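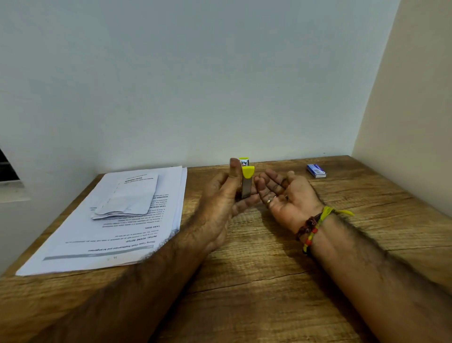
In praise of the small stapler

Every autumn the shops in Arden fill with things for the desk, and every autumn I am tempted. There are trays that fit into other trays, and lamps which know what time it is. I look at all of it, and then I go home to my table in the corner and continue with a small stapler.

I want to defend this tool, because I have the feeling it is disappearing. In the office where I worked when I first came here, there were 16 desks and a stapler on each of them. When I visited last October I had to ask three people before one was found, and it was empty. Papers are kept now in the computer, they told me. But the papers were also on the desks, in loose heaps, and one heap had a coffee cup on it so that it would not slide.

People say to me that a paper clip does the same work. I do not agree. A clip is a suggestion. It catches the neighbour's page, it slips off in the bag, and when you arrive at the counter with your application, page 4 has stayed at home. This happened to me once at the housing office in Uditz, and I waited 60 minutes to be told that I must come again. With a staple, somebody has decided that these pages belong together, and to separate them you must use your fingernails and a little bad temper.

I also prefer the small kind to the big one. The big stapler, which stands on the desk like a shoe, is made for one who staples all day. Most of us have perhaps a rent contract, a recipe from a cousin, a child's homework, the guarantee for the kettle. For this you need something you can hold in one hand, standing up if necessary, and put back in the drawer with the pencils. My Kivi has lived in such a drawer for 11 years. I paid very little for it and it has never needed anything from me except staples.

The staples are, I admit, the weak side of my argument. The small sizes are not the same as the big ones, and the shops do not explain it well. I have at home a full box of the wrong size, a Prokance box, which I bought in a hurry and am too stubborn to throw away. If the makers could agree on two sizes and print them in large numbers on the lid, they would do a service to all of us. It would also help if the tool opened in a way that a person can understand without pressing on every part of it.

There is the question of jams. A friend told me she stopped using hers for this reason, and I understand her. But in my experience the jam comes mostly from asking too much. A small stapler will take a few sheets and does not like to be given a whole report. If you hit it with the fist, it bends the staple inside and then you sit for ten minutes with the point of a knife, which I do not recommend. Make two thinner bundles instead and put them in one envelope.

My neighbour scans everything and gives the paper to the recycling. I respect this, and her shelves are certainly nicer than mine. Still, when the letter came about our shared water bill, she knocked on my door and asked if she could see my copy. It took me a moment to find, with all its pages and the receipt fastened at the back.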